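Introduction to Wine Production, handout 4
Malolactic fermentation and ageing in the cellar
Lecturer: Damir Mujić
June 2018

Please read this before the practical class. Words marked in the glossary of handout 1 are not explained again.

1. What happens in malolactic fermentation

After the yeast has finished with the sugar, the wine still contains malic acid, the same sharp acid we know from green apples. Lactic bacteria change it into lactic acid, which tastes softer. Some carbon dioxide is also released, so the wine can look as if the first fermentation has started again. Students often confuse the two, and in the last exam this cost several people marks.

Almost all red wines go through this step. For whites it is a decision of the winemaker. At the Suver estate, Milovan Vukčević lets it go to the end in his barrel whites but stops it in the wines sold young.

2. Conditions

The bacteria are slow in a cold cellar. A wine picked late and pressed in November may do nothing until spring. They also dislike low pH, high alcohol and, above all, sulphur dioxide. Do not add sulphur before the malic acid is gone, unless you want to block the process.

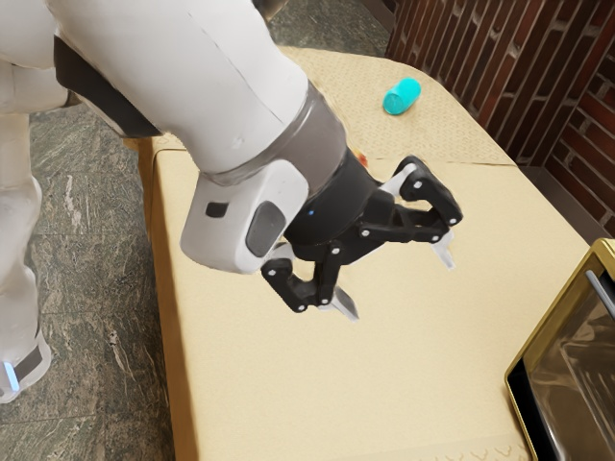
3. Following the progress

We use paper chromatography in class. It is cheap and shows if malic acid is still present, but it does not give an exact quantity. For this you need an enzymatic test.

4. Barrel or tank

A barrel of 225 litres lets in a small amount of oxygen, a steel tank almost none. New oak also gives flavour, and after three or four fillings very little of it remains. The Miranda red, which we shall taste, spends 24 months in old barrels. Compare it with the tank version and write down the differences in colour and tannin separately.

Top up the barrels regularly. An air space under the bung is an invitation to acetic bacteria.

For next time: read the chapter on racking and fining in the course book by Escobedo. Questions on the tasting sheet go to Ermanno Ruggiero.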